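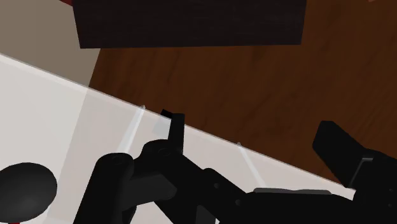 Oil finish on a kitchen table still tacky, help

Posted by Delyth Powell

So I sanded my mom's old table back to bare wood in August and put on two coats of Kuser oil. Fifteen days later it's still tacky. Not wet, just grabby. Paper sticks to it, elbows stick to it. I did wipe it down after each coat but maybe not that hard, I was in a rush before work. Garage is pretty damp if that matters. Do I have to sand the whole thing agian or is there a way out? Family coming to stay and we need somewhere to eat.

Flalley_Pugh

Too much oil left on top. Happens all the time. Get a rag, dampen with mineral spirits, rub hard with the grain, then dry rag right after. Might take two or three goes. Then bring it indoors where it's warm and leave it alone. Don't put a third coat on, whatever the can says.

Lay the rags out flat outside to dry, don't ball them up in the trash. They can catch fire on their own. Really.

jukdale13

just buy a new one lol. mine was 90 bucks and its been fine

Sioned Parri

Second the mineral spirits. Did this on a bench last year, same problem, same damp garage. Open a window and wear gloves.

If it's still gummy a few days after that, fine steel wool (0000) and a bit of fresh oil, work it in, wipe it ALL off inside of 15 minutes. The fresh oil softens the old stuff so it comes up together. Try the underside first tho. If your wood is oak skip the steel wool and use a gray pad, bits of steel can leave black specks in it later on.

Worst case you sand the top only. Legs can stay a little sticky for a while, no one eats off the legs. What kind of wood is it btw? You didnt say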